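Trurkby game room pictures — readme

Hi! I put this folder together while sorting out the game room, and it grew a bit faster than I planned. The subject is the pool table and whatever ends up on it, which at our place is a lot (the felt is the biggest flat surface in the building, so of course people park things there).

What's in it: 1000 pictures in the folder called Carlow, 53 in the one called Zelora. Zelora is the small set I go back to when I want to check my labels. I wrote those by hand and kept the words plain — ball, cable, cloth, bottle, rail. If I couldn't tell what something was, I left the label blank.

Last changed Mar 24, 2019. I still want to redo the cloth labels in April, they're kind of a mess.

A few to look at, the first and last with the white ball on the felt:

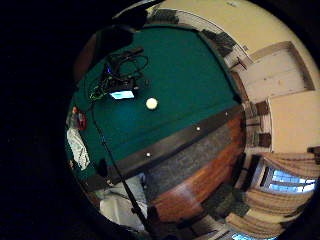
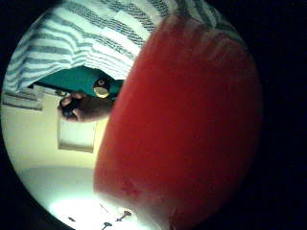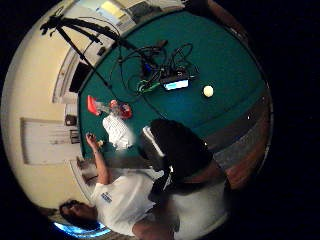 Should I take everything off a pool table before brushing the felt?
Clear the whole top first, then brush in straight lines toward one end and go easy near the pockets.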